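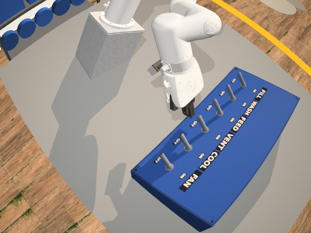

The Thermometer at the Gate

Every time an outbreak makes the news, the same thing happens at airports. A folding table appears. Somebody in a vest stands behind it with an infrared thermometer, and everyone getting off the plane has a small plastic gun pointed at their forehead. The evening news shows it, a minister says the country is prepared, and the line moves along.

I have been through four of these checks on three continents, and I have yet to be persuaded that any of them protected anyone.

I spent 11 years in public health offices before I started writing about them, most of that time at the county level, where an outbreak is mainly phone calls. You call the person who is sick. You ask who they ate with, who drove them, who slept in the next room. Then you call those people, and half of them don't pick up. It is slow and dull and it works better than anything else we have. It also makes terrible television.

Entry screening makes very good television. The trouble is that it looks for one sign, a fever, at one moment. A person can carry an infection for days with no fever at all. A person who does have a fever can take two tablets from any drugstore and walk off the plane at a normal temperature. Somebody with a sunburn, or who ran for a connection, can set the thing off with nothing wrong. The device reads skin. What we want to know is whether the person was in a room with someone ill last week, and the forehead has no opinion on that.

Defenders of the gate will say it's one layer among many. I've heard the layers speech more times than I can count, and I have given it myself, in a borrowed tie. It is a fine speech when the layers are cheap. These are not. A mid-sized airport needs people on every shift, a room to hold whoever gets flagged, a nurse, an interpreter, an ambulance on call. Those are the same nurses and interpreters the tracing teams are begging for across town.

Now the vendors have noticed. At a preparedness meeting in March I sat through a presentation by a company called Gravari, which sells an arrival scanner under the name Celance. It is a gate you walk through. It takes your temperature, estimates your breathing rate and puts a colored light over your head. The sales deck said it had been tried on 3000 passengers and had flagged 7 of them.

I raised my hand and asked how many of the 7 had been ill. The presenter said that was outside the scope of the trial. I asked how many of the others had been ill, the ones who got the green light. That was outside the scope too. So what was inside it? As far as I could tell, the trial had established that people can walk through a gate.

I don't think the man was dishonest. He had been asked to show that his product ran without breaking down, and he showed it. The failure was on our side of the room, where a number of people with purchasing authority were nodding. A count of flags is a count of flags. Without knowing who was sick, you can't tell a good scanner from a random one.

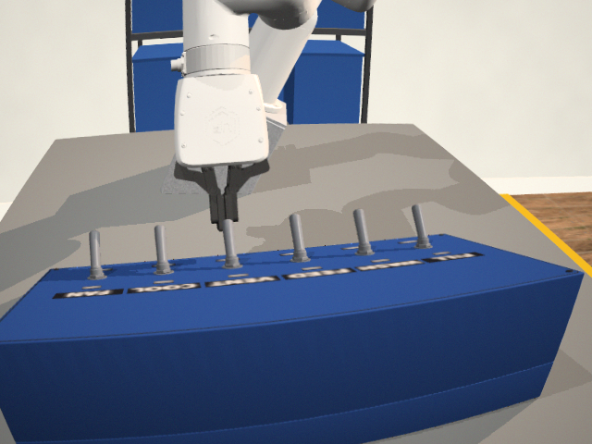 A robot arm above a blue switch console.

There is a softer argument for screening, and I take it more seriously. It goes like this: the check reminds travelers that there is an outbreak, puts a leaflet in their hands and gives them a phone number. Maybe a man who feels fine on arrival remembers the leaflet three days later when he doesn't, and calls before he sits in a crowded waiting room. I believe that happens. I have taken that kind of call.

But look at what did the work there. It was the leaflet, and the person at the other end of the number. You can have both without the thermometer. You can hand out a card at passport control for almost nothing, in the languages people on that flight speak, and spend the rest on making sure the phone is answered at 2 in the morning by someone who knows what to say.

Floor Kuipers, a nurse I worked with for years, ran a phone line like that during a measles scare in Noonan. She had a desk, a headset and a paper map with the clinics marked on it. She told me the calls that mattered were nearly always from relatives. A sister would ring up and say he won't call you, but he's hot and he's got spots and he was at a wedding. None of those people had been caught at any gate. Floor got them because she was easy to reach and didn't scold.

I asked her once whether she would have traded the line for a scanner at the bus station. She asked if I was feeling all right.

I know how this goes from the other side, too. When an elected official is asked what is being done, "we are answering the phone" sounds like nothing. "We have installed scanners" sounds like action. Public confidence counts for something in an outbreak, and I'm not going to pretend it doesn't. Panicked people avoid clinics and believe their cousin's group chat. If a row of blinking lights kept everyone calm, I might hold my nose and sign for it.

I doubt that it does, though, at least for long. The confidence you buy with a gate lasts until the first case walks through it. Then the headline is that the screening failed, and the official who stood beside it in the vest has to explain that it was only ever one layer. People hear that as an excuse, and I can't blame them. The next time she asks them to stay home with a cough, they will remember the gate.

There's a pilot version of this coming to Vornura, where the regional airport has a new terminal and, I'm told, a line in the budget for "arrival health technology." The tracing staff there is two people and a shared car. I've asked the airport authority what result would make them switch the gates off. I asked in writing, twice, and the reply I got thanked me for my interest in traveler safety.

It's a plain question and it ought to be in the contract before anyone signs. How many true cases would the gates have to find in a year to be worth keeping? Who checks on the travelers who were waved through? Put a number down, and a date when somebody outside the company looks at it. If the vendor won't agree to that, hire three more tracers and buy them a second car.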